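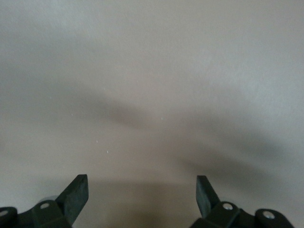
gripper keeps closing on nothing after it parks over the table (long, sorry)

benchrat_lou
Okay so I've been chasing this one since December and I'm out of ideas. Small arm, two-finger parallel gripper, wrist camera looking down past the fingers. The job is boring: pick a part, drop it in a tray, come back to the park pose over the table with the fingers open, wait for the next part. Park looks the way you see it, fingers wide open, blank beige-gray surface between them, nothing to grab. And then every so often, with no part there at all, it decides it has found one, dives, and snaps shut. Twice now it has gone low enough to push the fingertips into the table and trip the force limit. The second time it didn't trip right away and I got a nice long grinding noise before I reached the stop button. I had one hand on the tray when it went, which is the bit that really bothers me. The detector is the stock Trovach one, threshold never touched. Controller is an Ikero. Fingers are printed, dark green, original screws. Anybody seen this?

mothballed_plc
Before anything else, why was your hand on the tray with the arm live? I don't care what the detector is doing, that's your safety problem right there.

benchrat_lou
Yeah, fair. The tray is outside the pick area and I'd gotten lazy about it. The arm is slow and I figured slow was good enough. I've since put the enable switch back in the loop, so it drops out if I let go.

mothballed_plc
Good. Leave it there when you fix the rest.

Tess_on_nights
My money's on shadows. Look at your own picture, there's a big soft V shape across the table, one band coming in from the left and another heading off to the right. Plus the darker blob right between the fingers. If the detector was trained on parts with shadows under them, it may well be happy with the shadow and no part. Try killing the overhead lights and see if the false picks stop!

benchrat_lou
I did wonder about the blob between the fingers, but that one's there every single park and it only fires now and then. I can try the lights tonight.

k_bednarek
Hi, Kacper Bednarek here, I run a similar cell at Wilczyńska (small shop, we do sorting for plastics people). I don't agree with the shadow theory, or at least I wouldn't start there. We have terrible lighting and awful shadows and the Trovach thing ignores them fine. What I would look at is dirt. You have some tiny white specks in the middle of the table. Are your parts light colored?

benchrat_lou
White nylon spacers, yes. But they're way bigger than those specks. I hadn't even noticed the specks till you said it, I had to go zoom in.

k_bednarek
Bigger in real life, sure. But does the detector know how far away the table is? If the height estimate is wrong, a small thing far away and a larger thing closer can look pretty similar to it. And if it believes the table is lower than it is, that would also explain why you hit the table. Two symptoms, one cause. I like that better than two causes.

Tess_on_nights
Hmm, but a speck that's a few pixels wide shouldn't get past any sane minimum size filter. Lou, is the size filter on?

benchrat_lou
...define on

Tess_on_nights
Oh no.

benchrat_lou
There's a field called min_area and it says 3. I assumed that was square millimeters. Just went and read the manual and it's pixels.

mothballed_plc
So your arm has been allowed to attack anything three pixels big. Lovely.

gantry_goblin
Can I be the annoying one? Everybody's going after the camera side, and the camera side should not be ABLE to drive the fingers into the table. Whatever the detector says, there ought to be a hard floor in the controller that the tool can't go under. I had a Grirkent arm with no floor set and it put a finger through a clipboard. Fix the vision or don't, but set the floor first. If the detector hallucinates a part at that point, all you lose is a few seconds of cycle time.

benchrat_lou
There is a floor set on the Ikero. That's what's driving me nuts. It's 5 mm above the table and I checked it with a gauge block.

gantry_goblin
Checked it to the fingertips or to the flange?

benchrat_lou
To the fingertips, I'm not a complete animal. With the old fingers on, though. The ones on it now are a reprint.

gantry_goblin
And how long are the reprints?

benchrat_lou
Give me a minute.

benchrat_lou
Okay I feel like an idiot. The new ones are longer. I scaled the model when I was trying to get a better fit on the bolt holes and I must have scaled the whole thing and not just the holes. So the tool length in the controller is wrong by enough to eat the floor and then a bit. The force limit was the only thing between me and a cracked table.

k_bednarek
And the camera calibration? Was that done after the reprint or before?

benchrat_lou
Before. But the camera didn't move, so I didn't think it mattered.

k_bednarek
The camera to flange part doesn't care. But if you touched off the table height with the fingertips afterward, then the table plane is off by the same amount. How did you set the plane?

benchrat_lou
By touching off with the fingertips afterward. Of course I did.

mothballed_plc
I still want to talk about the force limit. You said it didn't trip right away the second time. What's it set at?

benchrat_lou
40 newtons, with a filter on it so it wouldn't trip on the tray edge. I'd stretched the filter out because it was annoying me.

mothballed_plc
Take the stretch out. I mean it. A force limit that waits isn't much of a limit. Drop it to 20 while you're debugging and put up with the nuisance trips, they'll tell you where the arm is rubbing on things it shouldn't be.

gantry_goblin
I'd go lower than that on an arm with a person next to it, but it depends a lot on the arm, and some of the cheap ones trip on their own friction. 20 is fine to start.

Tess_on_nights
I'm going to stick up for my shadows one more time – a tiny min_area explains why it's ALLOWED to pick specks, but if the specks just sit there it should fire at every park, same as the blob. It only fires sometimes. Something's changing, and light changes.

k_bednarek
Specks change too. There's air, there's vibration, there's whatever comes off the parts. But okay, I can't rule it out from one picture.

benchrat_lou
Did a bunch of stuff last night, reporting back. First thing, measured the fingers properly, fixed the tool length, redid the table plane. Gauge block goes under the fingertips at the floor now the way it's supposed to. Then I sent it a fake pick straight down at half speed with my hand on the switch and it stopped at the floor like a good arm. Force limit is at 20 with the filter back to default. It has tripped on the tray edge already, so I moved the tray.

Then I left min_area alone on purpose to see if I could catch a false pick in the log. Got one! The detection box was tiny and sitting on a bit of white fluff. Wiped the table, parked it again with the lights exactly as they were, and let it sit through my dinner. Nothing.

k_bednarek
:)

Tess_on_nights
One dinner is not a data set, Kacper. Did you try it dirty with the lights off, Lou?

benchrat_lou
Not yet. I will, I'm curious now. It could be that a speck only gets over the threshold when the light hits it a certain way, and then you're both right and I owe everyone a beer. Where I'm still stuck is what to set min_area to. The spacers look a lot smaller when they're standing on edge and I don't want to start missing those.

k_bednarek
Log the box area for real parts in every position you can get them in, take the smallest, and go to half of it. That's what we run.

gantry_goblin
And write the finger length on the fingers. Paint pen. Every set.

benchrat_lou
Paint pen's already out. Next set gets the length printed into the side. I'll post the area numbers once I've run a full tray through it.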